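Left arm on Lonadness laundry robot gets new routine after cable faults

The two-armed robot at the Lonadness training kitchen is back on bag handling after five days of work on its wrist cables and grippers.

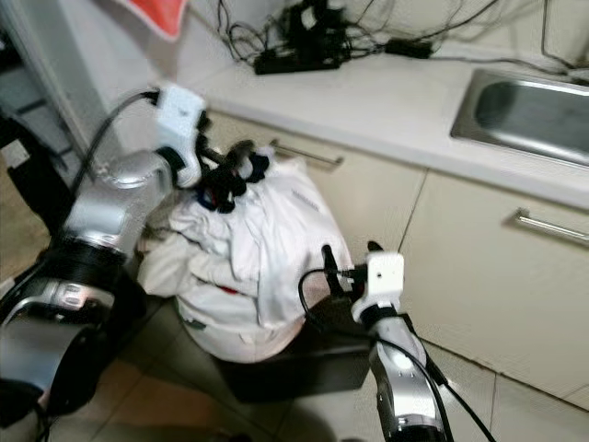

Tudor Tănase would have liked the cables to be replaced a good deal sooner, and told the site's monthly meeting that the left gripper had been dropping its signal since November. He asked for a spare set to be kept in the building from now on.

The fault showed up when the left arm was raised and the forearm turned inwards. Anju Bansal, of the maintenance firm Pralladetti, traced it to a worn connector behind the gripper head. She fitted a new lead with a longer loop, so that it hangs clear of the joint, and did the same on the right arm.

Both sets of black fingers were then realigned. The grippers are set up on a white fabric bundle at floor level, with the left one closing on the gathered top and the right one coming in from the side. Bansal ran 100 grips at low speed before signing the job off.

The log showed 733 hours since the last full service. The interval will now be shorter, and the leads will be checked by hand every 7 days, before the morning start. A quote for the spare set is expected from Pralladetti next month.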